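Section 4. Bringing the Zureck picker into a shared lunchroom

Read Section 3 first. If you skipped it, the picker will still switch on, but it won't know where the bench is and you will find out together.

Section 4 covers the tidy-up role: clearing tables, lifting packets and light rubbish, and putting things where your site has agreed they go. It was written after the August rollout at the Fuvthorpe depot, where the picker was bought to spare the kitchen roster and promptly acquired a roster of its own.

4.1 Before the first shift

1. Tell everyone who eats in the room. A notice on the fridge is the traditional method and has the traditional success rate. Say it out loud at handover as well.

2. Agree on what counts as rubbish. Write it down. At Fuvthorpe this took longer than the electrical work.

3. Decide who may press Pause. The factory setting is "anyone", and we recommend leaving it there. A supervisor-only Pause sounds orderly until the supervisor is at the dentist.

4. Name a room lead. The room lead gets the Skarkine login, two hours a week on the timesheet to do the job, and all the complaints.

Note: The two hours are paid hours. Sites that treat the room lead as a hobby tend to be looking for a new one by the second month.

4.2 Setting the grip

5. From the Skarkine home screen, open Handling, then Soft Goods.

6. Set the closing force to 200 for part-full packets. The range runs up to 2000, a figure intended for the loading dock. There is no snack that needs it.

7. Place a test packet flat on the table, well clear of the edge. Use one you don't mind losing.

8. Press Try Once. The fingers should close, lift, hold and set down. If the packet bursts, lower the force by one step and fetch a brush.

9. Repeat with an empty packet. Empties fold when squeezed and the picker may report Nothing Held while plainly holding something. Choose Confirm Anyway.

Caution: Keep hands out of the space between the fingers during Try Once. The pads give a little. The arms behind them don't.

4.3 Teaching it your tables

10. Walk the room with the tablet and mark each table as Clear, Ask or Leave.

Clear means anything left there goes. Ask means the picker chimes and waits for a nod on the tablet. Leave means it drives past, whatever it may think.

11. Set the wait time for Ask tables. We ship it at 600 seconds. Shorter waits have led to words being spoken to the machine that we've since had to filter out of the voice log.

12. Mark at least one table as Leave. People coming off a night shift should be able to put down half a bag of chips and find half a bag of chips when they return from the phone.

Note: A crumpled packet and a finished packet look alike to the picker. They also look alike to most managers. When in doubt, it should Ask.

4.4 What changes for the staff

The person who used to wipe down and clear is usually the person who ends up minding the picker. This is a different job. It involves more screens, less bending and a good deal more explaining, and it ought to be described that way in the position statement before the picker arrives.

13. Sit down with that person and go through the old task list line by line. Cross out what the picker does. Leave in what it doesn't, such as sticky patches, the microwave, and noticing that someone hasn't touched their lunch.

14. Add the new tasks in writing: emptying the bin tray, washing the finger pads, checking the Ask list, and being stopped in the corridor about a missing muesli bar.

15. Review the list after the first month with the same person in the room.

Caution: Don't use the picker's daily log to work out who takes long breaks. It records packets. The Carbone add-on can match packets to table numbers and times, and is switched off when supplied. Talk to your staff before turning it on, and expect them to talk back.

4.5 Fault messages you will see in the first week

Fault 574, Object Disputed. Someone has pulled the packet the other way. The picker lets go at once, as it should. Press Resume when everyone has calmed down.

Nothing Held. See step 9.

Table Unknown. The furniture has been moved for a birthday. Put it back, or repeat step 10.

4.6 Packet on a speckled tabletop, fingers open on either side
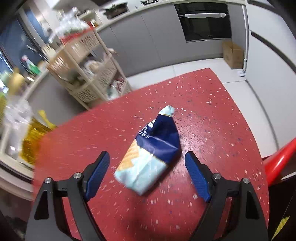

Musyoka Kioko writes that step 14 should come before step 1, and that two hours a week was fair until the night crew learned the room lead could get their chips back.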